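Red light on front loader, is it safe to leave on?
Posted by Skudness, November – 731 views

We have two front loaders side by side in our building's laundry room, and one shows a little red light on the top panel even with nothing going. Does it mean a fault, or is it just standby? I'd hate to leave it if it's eating power all night.

Eskola
Welcome! On ours a steady red light only means it's plugged in and waiting – I fretted over it for weeks myself, bless me. If it blinks, check that the door is shut all the way, then look at the filter down low on the front.

Wulwood
unplug it

Related
Gray gunk in the door seal (14 replies)
How much gap between two washers?
Washer smells after a cold cycle (96 replies)
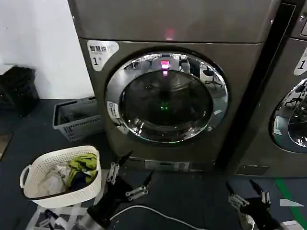 Red light on the top panel, second washer to the right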